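Pillow bench, notebook, 27/06/2021
Loft vs. weight, second attempt. Subject: the Orholm latex pillow and the Drendum shredded foam one.

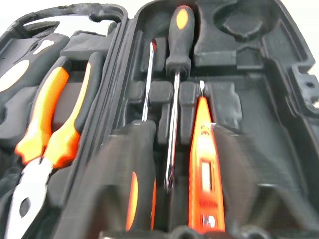

Helmy wants it on record that a pillow can't be judged by squashing it with a plate, because heads aren't plates. Noted. Heads are also hard to leave on a shelf overnight, so the plate stays until somebody offers theirs.

Setup same as in May, with one change. The old cotton covers are gone and both pillows are now in the plain Cisari ones, which have a zipper that runs down two sides and catches on the third stitch every single time. I had blamed part of the May scatter on the Drendum's own cover, a quilted thing with opinions. Let's see.

Orholm first. Weighed it bare: 1,391 g. The label is vague on this point and says "generous." Put the plate on, waited, read the gauge at the middle and at both ends. Middle sank 2 mm more than the ends, same as last time. Took the plate off and it came straight back up with that small sigh latex does. No complaints except the smell, which the leaflet calls "fresh" and which I would call bicycle shop. Airing it on the rack by the window, away from my lunch.

Drendum. Bare weight 900 g on the nose, which made me suspicious enough to check the scale against the brass weights. Scale is fine. Out of the bag it was flat as a folded towel, so I did the recommended fluffing ("vigorous, from all sides") until my arms got bored. Height before loading 134 mm. Loaded it, went to argue with the coffee machine, came back, read it. Then fluffed and did the whole thing again and got a different answer. Fluffed more gently, different again. So the cover is cleared of all charges. The scatter is the filling moving about, and what I'm measuring is mostly my own mood while fluffing.

Options for that:
- Fluff for a fixed time, by the clock, same person.
- Drop it from the top of the cabinet onto each edge and skip the fluffing. Less human, also more fun.
- Give up on a single number and report best and worst.

I lean toward the drop. Helmy prefers the clock, on the grounds that no customer drops a pillow off a cabinet. Fair, although I have seen how people make beds in rental cottages.

Side note on "medium firm." Both pillows claim it. Under the same plate one of them behaves like a loaf of bread and the other like a bag of bread crumbs. I'd like the write-up to say how far the thing sinks and leave the adjectives to the box. If we must use a word, pick one per range of sink and stick with it. Draft scale is taped inside the back cover of this book; please write on it in pencil.

Slept on the Drendum Friday, strictly for science. Fine on my back. On my side the filling had gone off to the corners by morning and my ear was more or less on the mattress. Haven't tried the Orholm at home yet, pending the bicycle shop.

To do:
Repeat Drendum with the drop, then with the clock, same plate.
Leave Orholm loaded overnight and read before touching anything.
Candle wax on the zipper.
Ask Cisari if they make a cover with the zipper on one side only.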